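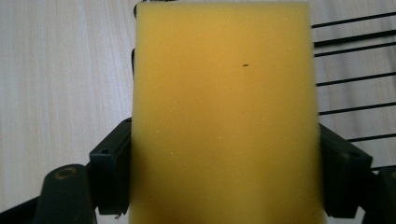 Sponge held between the gripper fingers, wire rack behind.

Print this page | E-mail this page
Search minutes Go

FLOLTDEN WORKING GROUP
Minutes of meeting, 18 May 2018

Chair: Iñaki Sarmiento

1. Gripper fault
The Chair reported that the Nirum gripper had failed to release on command on 2 occasions during the sponge and rack task. On the second, the fingers kept closing after the stop button was pressed, and an operator's thumb was pinched. First aid was given and an incident form was lodged.

The log shows 1,525 cycles completed before the first fault. Harms, the supplier, has been asked to examine the finger drive and the stop circuit.

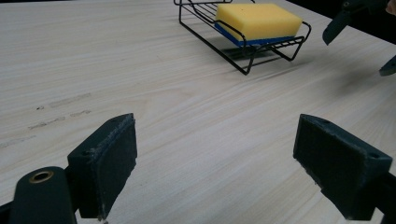 Younes Mansour asked whether the stop button had been tested at all since December, and said he would not support a restart on the supplier's word alone. The Chair undertook to table the test records.

2. Resolved
That the gripper remain out of service until the stop circuit has been repaired and tested.
That operators keep their hands clear of the fingers while power is on, including on the Trandetti unit.

3. Other business
The labelling of spare parts was held over.

Meeting closed after 15 minutes of general discussion.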